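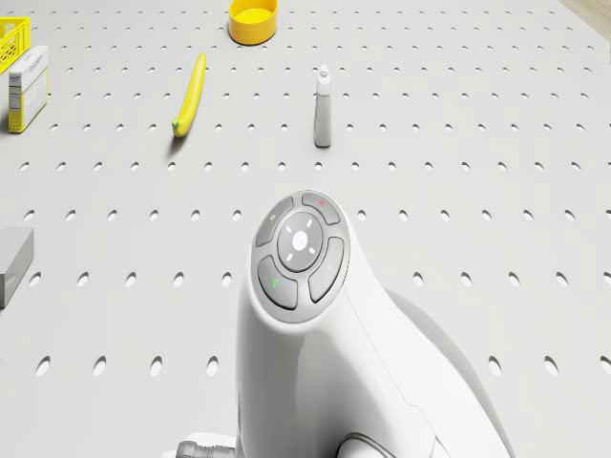
The simulated bench from Dariusz Gajewski's Makance project, with the white arm facing the things it has to pick up.

Building the bench twice

5 Jul 2019

Dariusz Gajewski has a pegboard bench in the back room at Mukia, the shared workshop in Lemura, and he has another one on his computer. He works on the second one at home in the evenings and on the first one when he can get the room. Both belong to a project he calls Makance, which is meant to put the shopping away.

"Put it away is generous," he says. "It's meant to take a thing off the table and put it in a basket without dropping it. If it does that with everything on the table I'll be happy. Then I'll think about shelves."

Gajewski repairs commercial ovens for a living and has been a member at Mukia for three years. He started Makance last winter. We talked at the workshop, at a table next to the drill press, and had to stop twice while somebody used it.

The first thing he built was the bench. The real one is a slab of perforated board on a plywood frame, and he made it before he had an arm to put on it. He wanted a surface where he could bolt anything anywhere and move it the next day.

"I had a plain tabletop first and I kept drilling it," he says. "Every time I wanted the arm a bit to the left, more holes. After a month it looked terrible and nothing lined up with anything. With the pegboard you move over one hole and you can write down which hole it was."

He does write it down. There is a spiral notebook on the bench with a pencil drawing of the hole pattern on the inside cover, and each session starts with a note of where the base was bolted. He says he lost two weekends in the spring to a base that had been put back one hole off, and he has kept the notebook since then.

The simulated bench came later. The arm at Mukia is shared, and members book it in blocks of 30 minutes. A lot of his early blocks were spent finding out that some piece of code had a wrong sign in it. He would drive over, set up, start the program, watch the arm go the wrong way, stop it, and have a few minutes left to work out what had happened.

"I was using the arm to find typing mistakes," he says. "You can find those at home."

So he modeled the pegboard, put the arm's model on it and started adding groceries. There is a banana, a carton, a small squeeze bottle, a bowl and a yellow basket. He did not model the groceries himself. He tried to make his own banana and gave up.

"It looked like a boomerang. The shape matters, too, it isn't only for looks. The fingers close on the shape you gave them. If your banana is fatter than a real one, the program learns that fingers stop early." He now uses models other people have made, and spends his time on the parts that are particular to his own bench, mostly the board and where things stand on it.

The holes were the hardest part of the board. A flat gray rectangle would have been easy on the computer, and he used one for the first few weeks. When he moved the program to the real bench, the part that looks for objects kept finding small dark things everywhere. They were the holes. He went back and put holes in the simulated board, and the program has had to live with them since.

"People ask why I don't lay a sheet of paper over it. I could. Then I'd have paper on the bench, and it gets caught, and it slides around. I'd sooner it learned what a hole looks like."

I asked how he chose the objects. He said he went through a bag of shopping and picked things that would be annoying in different ways. A carton stands up straight and has flat sides, but it tips if you touch it too high. A narrow bottle is easy to hold and easy to knock over. A bowl can be gripped by the rim or around the outside, depending on how wide the fingers open, and he changes his mind about which is better. A banana lies flat and has no good side.

"The banana is the one I think about most. You have to know which way it's pointing. With the bottle you don't care, it's round, come at it from anywhere. With the banana, if you come along the length of it, you get nothing. You have to turn your wrist and come across it."

For that reason the banana gets moved more than anything else. He has a script that sets the table again at the start of each run and turns the objects, and he can also place them by hand when he wants a particular layout back. When something goes wrong he saves the layout under a short name and runs it again until he understands it. The names are things like "tip left" and "too near box." He showed me the list on his laptop and it was long.

He also keeps a plain layout that he goes back to after any big change. Everything stands apart from everything else, with clear board between. If the program can't manage that one, he doesn't bother with the others. 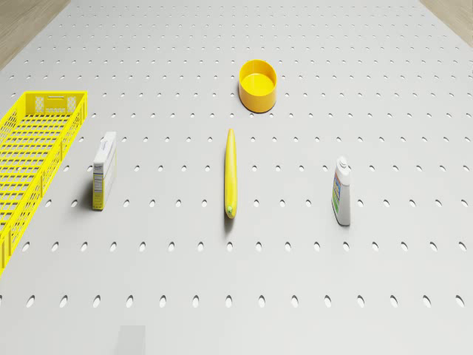 "I spread them out first so I know it's seeing each thing as its own thing," he says. "Then I start pushing them together. Once the box is right up against the bottle it's a different job. It has to decide what to take first so it doesn't knock the other one down, and mine isn't very good at that yet."

The color of things gave him trouble as well. Several of the objects are yellow. He hadn't planned that; he picked the basket because it was the kind he had at home, and the bowl came with the same set of models as the banana. For a while he thought about changing the basket to blue. His first version of the program leaned heavily on color, and it would sometimes take the basket for something it should be picking up.

"Then I thought, well, my kitchen's full of things that are the same color. If it only works with a blue basket I've built a thing that needs a blue basket." He rewrote that part to rely more on shape and on height above the board. It took him most of a month. He still isn't sure he did it the best way, and he'd like to hear from anyone who has handled it differently.

The program runs 40 layouts overnight on his home computer, which is an old machine with a graphics card he bought used. In the morning he looks at the ones that failed. He doesn't look at the ones that passed unless the number seems too good. Once it was perfect, and he found that he'd left the fingers set so that anything they touched stuck to them.

I asked how well the results carry over to the real arm. He thought about that for a bit.

"The reaching carries over. If it can get to the place on the computer, it can get to the place here, as long as the base is in the right hole. The holding doesn't carry over so well. On the computer the box is a stiff box. A real box bends a little when you squeeze it, and the bottle squirts if you forgot to empty it."

He has forgotten to empty it. There is a towel hanging off the real bench now.

Cables are another difference. On the real arm a cable has to get from the wall to the base and from the base to wherever the extra parts are mounted, and it drags. He tied it up with string at first, then bought a set of clips from Nedeljković, the electrical supply place on the road out of town, and screwed them into the pegboard. He says the clips were the best money he spent on the whole project and that he should have bought them on the first day.

He has spent less than he expected overall. Mukia charges members a small fee for arm time, and a block is 13 in local workshop credits, which he earns back by fixing the kiln and the shop's heaters. The board and the frame came from offcuts. The biggest single cost was the fingers. The ones on the workshop arm were too smooth for the banana, so he made his own pads and glued rubber to them. The first rubber was too soft and tore. The second came from a bicycle inner tube and is still on there.

Members who want to try something similar often ask him whether to begin with the simulation or the bench. He says to begin with whichever one you'll get to more often. He is home every evening and at Mukia twice a week if he's lucky, so for him it was the computer, though he is glad he'd already built the board with his hands and knew how thick it was and where it sagged.

"I'd say measure everything yourself, though," he says. "Don't take the size of the board off the label. Mine was short on one side. I had the arm going to a place that was over the floor."

What he's working on in July is the order of picking. At present the program takes the nearest object first, and that means the arm sometimes has to pass over a standing bottle to reach something behind it. He would like it to take the tall things first when they are in the way, and leave them when they aren't. He has tried writing rules for this and has ended up with 30 of them, some of which disagree.

"I'll probably throw most of those out," he says. "My wife looked at it and said, why doesn't it just do the ones on the outside first. I'd been at it for weeks. So that's what I'm trying now."

He has the arm booked again at the end of the month. Before then he wants to replace the bench's front leg, which rocks, and get the crowded layouts running at home with the new order. The model files for the board are on the workshop's shared drive in the Makance folder, and anyone at Mukia can use them. He asks that people copy the folder before changing anything in it.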